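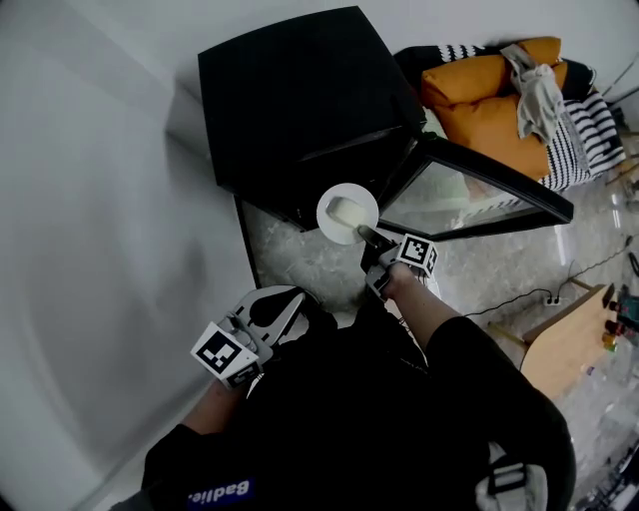 Head view, right gripper at the plate rim, left one open near the floor.

Wed 7 October. Cube tracking, both hands, floor-level plate task.

Pose solver on the Clallow branch still swaps the face IDs when a cube is seen at a shallow angle. Replayed episode 687 with the new corner refinement. Left cube holds. Right cube flips for 15 frames as the hand goes out toward the side table, then recovers. Reprojection error stays low through the flip, so the gate never fires. Classic planar ambiguity. Added a check on angular velocity between frames and kept the second solution as a candidate until the next two-face view.

Esmaeil wants the gripper cameras used as a second constraint. Tried it on the same episode. The fisheye sees plenty of ceiling beams and wall, so visual odometry has something to hold on to, 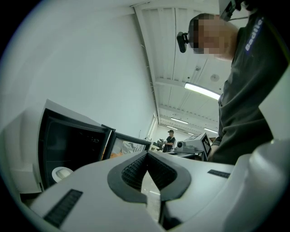
but anyone leaning over the tool takes up a large part of the view and moves with it. Masked the person before feature extraction. Inliers went up, drift on the right hand went down. Also masked the jaws and housing with a fixed polygon. The polygon is per device, stored with the intrinsics.

Open:
- time offset between head and hand streams, currently a constant in the config, should be estimated
- glass doors and panels give false features, no fix yet
- Rozália to rerun the Nitley set with the velocity check on

Commit 1871 has all of it except the mask tool.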